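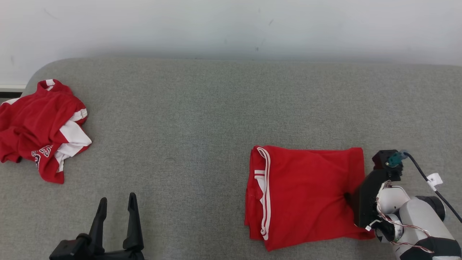 Ginette Deschamps
Secretary, Nirnamar District Football League

Re: Colors of the merged club, Orell and Brophy

Members are reminded that the merger agreement leaves the question of club colors open. Orell has played in red with white trim for as long as the league has kept records. Brophy has played in green. The agreement says only that the new club shall register "one principal color and one alternate" before the October fixtures are drawn. I would ask that replies keep to this question. The name and the ground are being discussed in their own threads.

fiachra_mc
Fiachra Mac Carthaigh, Brophy delegate

I wish to record an objection to the order in which this is being taken. Our members voted for a merger on equal terms. If red is adopted as the principal color, the new club will look to any visitor like Orell with a few added players. A new color, belonging to neither side, would be more in keeping with what was signed.

lev.marchuk
Equipment officer, Orell

Mr. Mac Carthaigh's point is understood, but the cost should be on record. The supplier has quoted $3000 for a full set in a color neither club owns. Keeping one of the present colors and buying only what is missing would come to $2000. The difference would have to be met from player fees, as there is no reserve.

fiachra_mc
Is the second quotation for red only, or would it be the same for green?

lev.marchuk
The same for either. I should have stated that.
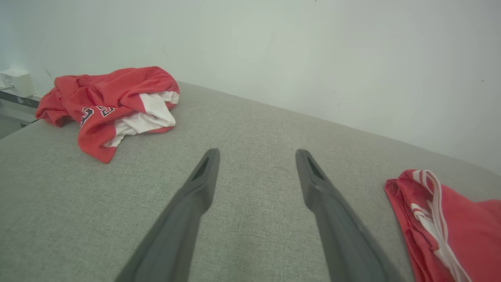 dcarroll
Declan Carroll, match officials' liaison

An alternate color has to be settled at the same time as the principal one, and I would caution delegates against leaving it until later. Under the league rules the alternate must be plainly different from the principal color in poor light, and from the officials' black. Pale gray has been suggested to me more than once. A shade like the upholstery in the photograph would pass against either red or green. Held up to a white wall like the one behind it, however, the contrast is weaker, and several of our opponents play in white. My recommendation is yellow.

maysoun_m
Maysoun Mansour, youth section

Yellow was tried at Brophy for the under-twelves and the parents disliked it very much - grass stains did not come out. I do not agree that gray should be dismissed on account of white opponents. The home side wears its principal color in any case, and away from home the clash would arise only at a few grounds.

dcarroll
The rule applies at every ground. I cannot advise otherwise.

maysoun_m
Then the rule should be put to the league for review. The youth teams will wear these shirts more often than anyone else, and they have not been consulted.
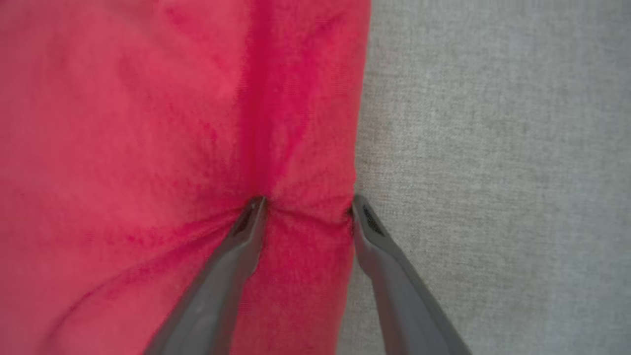 Plarau, 2018-04-08

Ginette Deschamps
Secretary, Nirnamar District Football League

Following the replies received, the ballot paper will carry 2 questions. The first will ask members to choose the principal color from red, green, or a new color to be named by the players. The second will ask for the alternate, and both gray and yellow will be listed. Mr. Carroll's advice on contrast will be printed beneath the second question. Mrs. Mansour's request for a review of the rule has been passed to the league and does not delay the vote.

fiachra_mc
Brophy accepts the wording. We would still prefer that the cost figures not appear on the ballot, as they favor the present colors.

lev.marchuk
I must disagree. Members who pay the fees are entitled to see them.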